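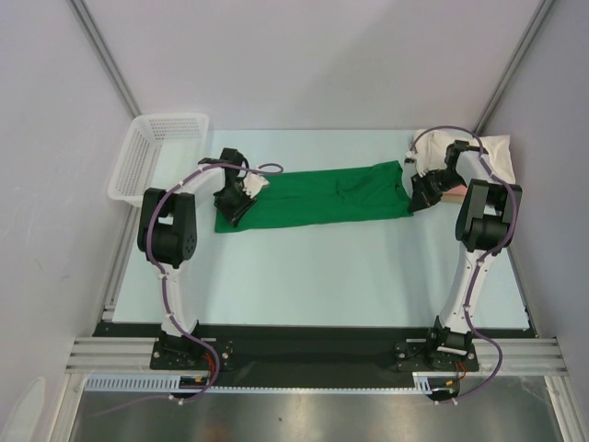
Figure 2. Two arms holding a green cloth over a pale blue tabletop.

Skalen User Guide
Section 2: Setting up a bilateral relations file
Revised 09/01/2026

A relations file holds everything your desk records on the ties between two governments: recognition, embassies, visits, signed texts and public statements. One file covers one pair of states. Talks with three or more parties go in a conference file.

You need Editor rights to create a file. Readers can open and export files but cannot change a status.

Creating the file

1. On the Desk menu, select New, then Relations File.
2. Enter the two states. Pick each name from the list; do not type it. Typed names are saved as plain text and will not match incoming reports.
3. Set the opening status. The choices are None, Contacts, Announced, Signed, Ratified, Suspended and Severed.
4. Enter the date the status took effect. If only the month is known, enter the month and leave the day blank, for example November.
5. Attach at least one source and click Save.

Note: The order of the two states has no effect on searches. It does set the order used in the printed header, and it cannot be changed after the file is saved.

Choosing between Announced and Signed

Use Announced when either government has said in public that it will open or restore ties. Use Signed only when a text bearing both signatures has been published or seen by your desk. A report that a cabinet or council has agreed to sign is not enough for either status. Log it as a source note and leave the status at Contacts.

Caution: Changing a status sends an alert to every subscriber on the file. Alerts cannot be recalled. If you are still checking a report, save it with the Hold box ticked.

Connecting a news feed

Skalen accepts feeds from Siltumis and Madeo. Both can run on the same file, although duplicate items will then appear until matching is finished.

1. Open the file and select Sources, then Add Feed.
2. Choose the provider and paste in your access key.
3. Set the item limit. The default is 1,000 items per file; the maximum is 2,000.
4. Set the refresh interval. The shortest interval is 10 minutes.
5. Click Test. A green bar means that the key was accepted. It does not mean that any items were found.

Note: When the item limit is reached, the oldest unflagged items are dropped first. Flagged items stay in the file and still count toward the limit.

Grading unnamed sources

Items that quote unnamed officials arrive with the grade Open. Assign a grade by hand before the item is used in a briefing. Two outlets repeating the same unnamed official count as a single source -- link them with Merge so that the grade applies to both.

Files moved from Shakya

Shakya files keep their old status names until they are mapped. Select Tools, then Map Statuses, and match each old name to one from the list in step 3 of "Creating the file." The Shakya status Frozen has no direct match. Map it to Suspended if the embassies remain open, or to Severed if they have closed.

Alert settings for subscribers are covered in the next section.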